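Moving to Cuvbridge in February, what do I do about the kitchen?

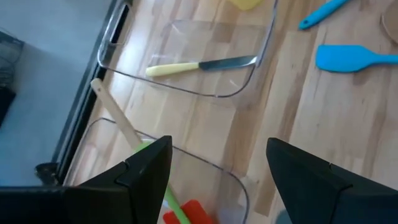
Is it worth shipping kitchen stuff to a furnished rental, or do you buy again once you're there? Buy again, mostly, and save the box space for things you'd really miss.

grokness_gal
That's what my sister told me anyway, and now I'm second-guessing her. The quote I got is 595 for one pallet, and I have 44 boxes. Forty-four! Half of that is books and I'm not giving those up.

jakau_bound
I moved from Jakau to Cuvbridge with 2 suitcases and I'd do it again. Furnished places there come with pots, plates, the works. Sell it all.

tinroof20
Disagree, sorry. "Furnished" in my place meant one saucepan and a fork. Ask the landlord for a written inventory before you sell anything. I spent nearly 20 evenings running around to replace junk I'd given away — never again.

jakau_bound
Ok but did you ask for photos first? Mine sent a whole folder.

tinroof20
I asked. Got a picture of the balcony.

grokness_gal
lol. Ok, emailing her tonight. Does anybody know if Dobre takes half pallets? Their site only shows full ones.

pelican_dan
They did when I used them, but you have to call, the web form won't let you pick it. Also put the books in small boxes!! I used big ones and couldn't lift a single one off the curb.

grokness_gal
Too late on the boxes, they're already taped. Calling Dobre in the morning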